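Timton mug release fault

The Timton mug release fault was a software defect in the Timton household simulation suite, a set of virtual rooms used to test robot arm control programs before they are run on physical machines. The defect affected tasks in which a two-finger gripper handled an open container from above. Under certain conditions the simulator kept treating the container as held after the gripper had been told to let go, and the container was carried along or thrown when the arm pulled away. The fault was present in every release of the suite up to the one dated 19/05/2024.

Background

Timton was developed at the Tramutbridge laboratory as a shared test bed for pick-and-place work. Its rooms contain ordinary furniture and tableware, and each task is defined by a starting layout, a written instruction and a check that decides whether the run has passed. Control programs send arm and gripper commands to the simulator and receive camera views and joint readings in return.

The dining room was the most heavily used of the rooms. It has a wooden table on a parquet floor, chairs with thin metal legs, and a single arm mounted on a white base at one end of the table. Objects on the table vary by task. The mug task, listed in the suite as task 11, asks the arm to pick up a white mug, move it clear of the other objects and set it down upright.

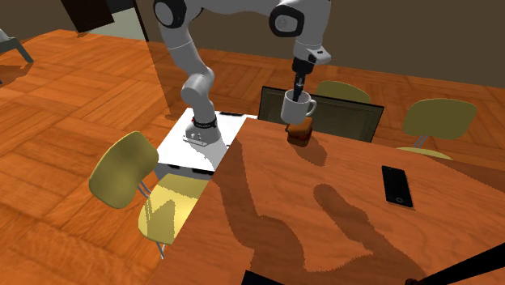

The dining room layout, with the gripper fingers inside the mug and a black smartphone on the right side of the table.

Two ways of holding the mug are permitted in task 11. In a wall grasp, one finger goes inside the opening and the other stays outside, and the fingers close on the wall between them. In a spread grasp, both fingers are lowered into the opening and pushed outward against the inner surface. The choice is left to the control program.

Description of the fault

The simulator does not calculate friction at the fingertips in full. A contact module named Biwott decides whether an object is held, and when it is, joins the object to the gripper with a temporary link. The link is meant to be removed as soon as the gripper is commanded to release.

Biwott tested for release by measuring the gap between the fingers. If the gap grew beyond the width recorded at the moment of grasping, the link was dropped. This rule was correct for objects held between closing fingers. In a spread grasp the fingers move inward to let go and the gap becomes smaller, so the test was never met. The link remained in place until the run ended or until the force on it passed a fixed limit.

A second form of the fault was found in wall grasps. When the inner finger touched the bottom of the mug during the approach, Biwott sometimes recorded the grasp width too early, with the fingers still wide apart. A later release command did not open the gripper far enough to pass the recorded value, and the mug stayed attached.

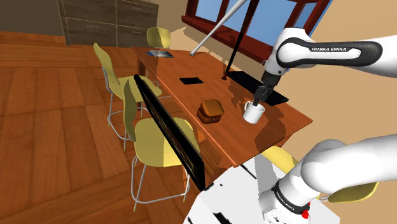
Gripper fingers lowered into the mug near the long edge of the table. The arm model carries the FRANKA EMIKA name on two black bands.

Effects

The visible result depended on how the arm left the table. With a slow upward retreat, the mug rose with the gripper and hung from it. With a fast retreat, the link broke under load and the mug was released at speed, striking other objects or leaving the table. Neither result could damage equipment inside the simulator. Concern centered on the use of Timton results to approve programs for physical arms.

The task check made the problem harder to notice. It examined the position of the mug at the moment of the release command and did not look again after the arm had withdrawn. Runs in which the mug was later lifted or thrown were therefore recorded as passes.

Discovery

The fault was identified by Zundness, a firm that tests control software for kitchen and food service robots. Engineers at the firm were reviewing a program that had passed all 100 runs of task 11 in Timton but had pulled a mug off a bench during its first physical trial. Recorded runs were replayed from the room cameras and from the camera on the gripper. The gripper view was of particular use in the review. It shows the mouth of the mug from a steep angle and makes it possible to tell a wall grasp from a spread grasp, which is difficult from across the room when the fingertips are hidden below the rim.

Zundness then ran the mug task 1000 times with the extra condition that the mug must remain still after the arm had moved away. The report was filed with the laboratory as issue 1876, together with the replay files and a short program that reproduced the fault.

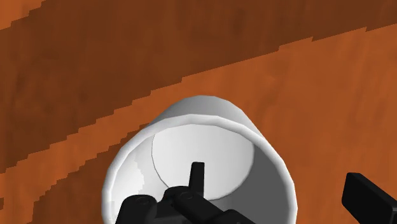 Correction

The laboratory withdrew the release test based on finger gap. In its place, Biwott records the direction in which the fingers were moving when contact was made and drops the link when they move the opposite way. The grasp width is no longer stored until the fingers have come to rest. A release command that has no effect on the link now stops the run and writes an error to the log.

The check for task 11 was changed in the same update. The mug must be upright, in contact with the tabletop and free of the gripper, and it must stay so while the arm returns to its starting position. Equivalent checks were added in July to the tasks involving bowls and jars.

Earlier results for task 11 remain in the Timton archive with a notice attached. The laboratory advises that they should not be compared with results from corrected releases and should not be used as evidence in a safety review.

See also

Biwott contact module
Tramutbridge laboratory
Grasp planning
Simulation-to-reality gap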